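Marker-Based Pose Tracking for Hand-Held Grippers
Final Project Report, submitted 01/07/2021
Prepared by Yiğit Baysal. Supervisor: Şükran Tuncer

1. Purpose
This project developed Keststead, a software package that recovers the position and orientation of two hand-held grippers from head-mounted video. The output is intended for use by the Fluken motion planner, which requires a continuous path for each hand.

2. Method
Keststead runs in three stages. The detector finds square markers and rejects any candidate whose corners cannot be refined. The solver then combines all accepted markers on one cube into a single pose estimate. The final stage smooths the path and fills short gaps - a gap longer than 72 frames is left open and reported to the operator.

Left and right are assigned by marker number only. An earlier version used the position of the cube in the image, and the labels were exchanged whenever the hands crossed.

3. Test Procedure
The test set contained 111 recordings, of which 100 were accepted after the timing check. The remaining 11 had missing time stamps and were excluded. Solver settings were fixed before the test set was opened.

The starting pose is taken with both grippers held forward, close together, and with marker faces turned toward the wearer. The microwave task begins from this pose.

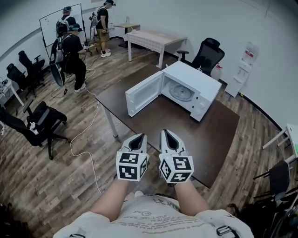

4. Results and Remaining Work
The solver was stable when two faces of a cube were in view. With a single face, the estimated orientation sometimes flipped between two solutions. A check against the previous frame removed most of these errors, but it does not help after an open gap. This work will continue in September.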